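Do I need a licence for covers at a small benefit gig?

Posted by Viltby in Live Music & Events

I'm putting on a benefit night in May for a local sound crew that's been short of work. There are 4 acts, mostly doing covers, and the hall holds 213 seated. Tickets go through Droko. The hall says it already pays for a music licence, but one of the bands reckons I need my own. Who's right? We'd also like to put a recording online afterwards, if that changes anything.

Hendricks

Depends what the hall's licence covers. A lot of venues only pay for background music, and a ticketed concert is a separate category with its own fee, usually worked out on ticket sales or capacity. Ask the manager for a copy and look for the words "live performance". If it isn't there, either you or the hall has to apply, and you should agree in writing who that is. Being a benefit doesn't get you out of it, though some fees are lower.

Get set lists from the acts early. You'll be asked for song titles and writers, and chasing drummers for them the week after is no fun.

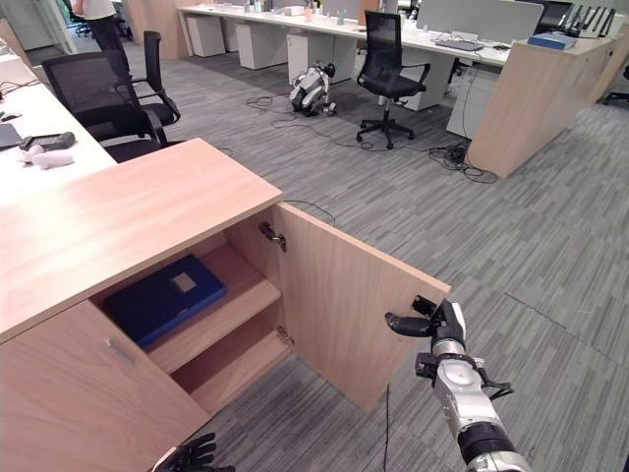

Keep the licence, the set lists and the Droko sales report together for a few years in case there's a query. The recording is a separate matter. Permission to perform a song doesn't cover putting video of it online, so ask about that when you apply.

Bretex

We never bothered and no one checked. Just play originals if you're worried.

Viltby

Thanks Hendricks. Got the copy and it's background music only, so the hall is applying. Leaving the recording for now.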